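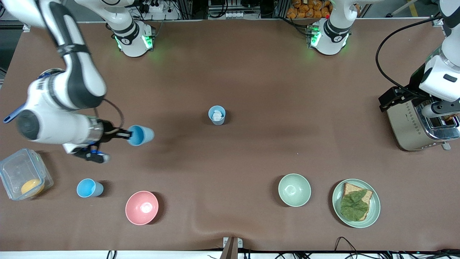 Frequently Asked Questions

Do you really answer these yourself?
Yep, all me! I'm Hsiu-ying, and Mimora is my little breakfast blog, written from my kitchen in Grandport.

Can I freeze your scones?
Please do! Freeze them raw on a tray, then bag them up. I bake mine straight from the freezer at 200 C for 20 minutes (check the middle one, it's always the slowest).

Why did my jam stay runny?
Most likely it needed longer on the stove. Tip it back in the pot and boil it again, I've done this more times than I'd like to admit.

Can I use your recipes on my own site?
A link is lovely, but please don't copy the whole post.

Will you bring back the June bake-along?
I'd love to! 69 of you joined last time and my inbox is still recovering. Sign up for the newsletter and you'll hear first.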